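Section 4. Covering and marking the table

Use this section after the table has been leveled. One person can do it, but the paper goes on straighter with two.

1. Clear the table and wipe it down. Let it dry fully before covering.
2. Roll out the brown kraft paper from the far edge toward you. Leave a little extra on every side.
3. Fold the extra under and tape it to the underside of the table.
4. Run blue painter's tape from the front edge to the far edge, then side to side, so the lines form even squares. Press each strip down from the middle outward.

Caution: Do not cut tape against the paper. A blade will go through and mark the tabletop.

5. Set out the fruit basket, the plate and any loose fruit. The plate goes in a square of its own, with the basket in front of it. 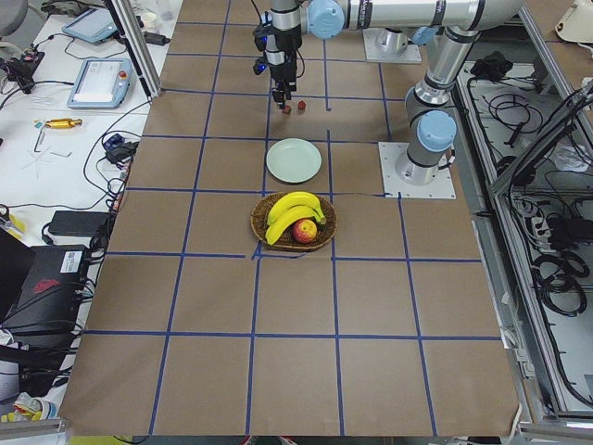
Page last changed: June 3, 2020 by Nobuhle Chauke

The two small red items sit just past the plate, out in the open on the paper. Bananas and an apple stay in the basket – the bananas curve the same way, one over the other, and the apple goes at the front right. An oval basket may lie across a tape line. Leave the plate empty at this stage.

6. Check that the plate lies flat. If it rocks, look for a wrinkle in the paper underneath.
7. Write the layout number on the Prutov sheet and go on to Section 5.

Note: Replace soft or leaking fruit before it stains. A stained square can be patched with fresh paper, but lift the tape around it first and lay new tape afterward.

Shares 81 Comments 20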